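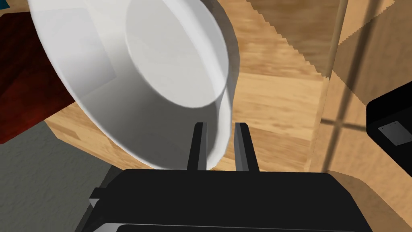 White bowl, tilted

September
By Philomena Nic Giolla

Ratosside Trail Counter, for country parks and nature reserves

The Ratosside is a small counter for footpaths. It tells the park office how many visitors pass a gate, a bridge or the start of a woodland walk. It works with a heat sensor behind a round window, and it keeps no pictures of any person.

The unit is put inside a wooden post or fixed on an existing one. The path at this place should be narrow, so that people walk one after another. If two friends walk side by side, the counter can take them for one visitor. For wide paths we advise the double model, which has a sensor on both sides and also records the direction of walking. Dogs are normally not counted when the sensor is set at the height of an adult's hip, but please remember that small children can also be missed at this height.

One set of batteries is enough for 20 months with hourly records. The memory holds 4000 hours of records before it must be read. To read it, stand near to the post with a phone and open the Droltard application. No signal is needed in the forest – the phone keeps the records and sends them later, when you are again in the office.

What is in the box:
Counter with sensor window
Steel bracket and four screws
Set of batteries
Key for the cover
Printed guide

Prices without tax:
Single model, 137 pounds
Double model, 232 pounds

The cover closes with a key and the screws have a special head, so the unit is not easy to take away. It can stay outside in rain and frost. Please do not paint over the window, and cut back the branches in front of it two times a year. Leaves which move in warm wind are the most usual cause of false numbers.

The counter is made by Gilani and sold by Trestolico. Haris Lashari answers questions about older units and can say if your present posts are suitable. Send him a drawing of the path with its width and the place of the gate. Spare keys and windows can be ordered separately. Delivery to islands takes one week longer.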